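The Long Way to Trulmont

The Long Way to Trulmont is a reality television series that follows couples who live in different countries and are trying to decide whether one of them should move. It was made by the production company Bullero and first shown on the Stedov channel, where it ran for three series and a handful of specials. It belongs to the large and rather crowded family of relationship programmes, though many of its viewers would tell you (at some length, and with feeling) that it was a gentler thing than most of its neighbours.

Format

Each series began with nine couples, all of whom had been together for a while but had spent very little of that time in the same room. The partners were brought to Trulmont, a small lakeside town with a good many rental flats, and given a home to share for the length of filming. They had to find work, do their own shopping and get along with the people next door. There was no prize, and no one was voted out. A couple could leave whenever they liked, and quite a few did, sometimes after a single bad supper.

Between the filmed days the couples kept what the programme called the home diary, a short recording made at the kitchen table once the crew had left. These were often the most talked-about parts of an episode, being full of sighs, long pauses and arguments over who had forgotten to buy milk.

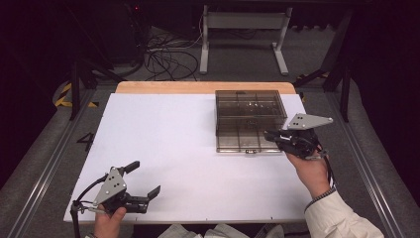 Clear-lidded organiser box on a white board.

The title came from the distances involved. At the start of every episode a line of text gave the number of miles between the two homes of the couple being followed, and the longest of these, 3,870 miles, belonged to a pair in the second series who became great favourites with the audience. They were also the pair who quarrelled most, chiefly over money and over how often a mother ought to be telephoned.

Production

Bullero had made cookery and property programmes before this one, and a little of both found its way in. There are a great many shots of stews. Filming for the first series began in April, when Trulmont is still quiet, and the producers liked the empty promenade so much that they came back at the same time of year for the other two. The small crews were kept to the same couple throughout, so that people would grow used to the faces behind the cameras and stop tidying up for them.

The theme tune, a slow piano piece with a bit of accordion towards the end, was written for the programme and divided opinion from the start. It was shortened for the second series and then, after a good deal of grumbling from viewers, put back to its full length for the third.
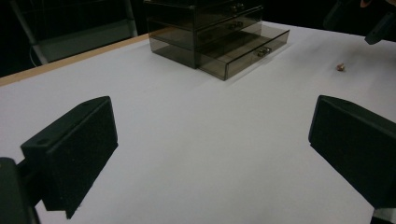 Not everything went smoothly. During the second series one couple objected to the way a row about a borrowed car had been put together, saying that remarks made on different evenings had been placed side by side to make one long argument. Bullero agreed to change the episode for its repeat showing, and from then on couples were allowed to watch their own scenes before they went out. Some fans felt this took the edge off the third series, while others thought it the warmest and most watchable of the lot.

Reception

Early reviews were kind, if a touch puzzled. Writers used to shouting and slammed doors found the pace slow, and more than one complained that a whole episode had been spent on choosing a sofa. The audience grew all the same, helped along by repeats in the late afternoon, and the sofa episode is now among the best remembered.
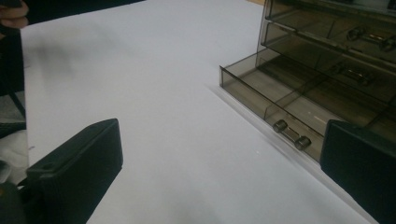

A reunion special brought back couples from the first two series and caught up with them at home. Several were living together by then, a few had parted on good terms, and 2 of the pairs had married. The special was longer than a normal episode and is still shown on Stedov from time to time, usually in the run-up to a holiday.

Related programmes

A companion show, Chowdary After Supper, went out straight after each episode of the third series. It took its name from the café in Trulmont where it was filmed, and in it former couples talked over what had just been shown, generally with a large slice of cake to hand. It was not brought back when the main programme ended, although its opening titles were used again for the reunion special.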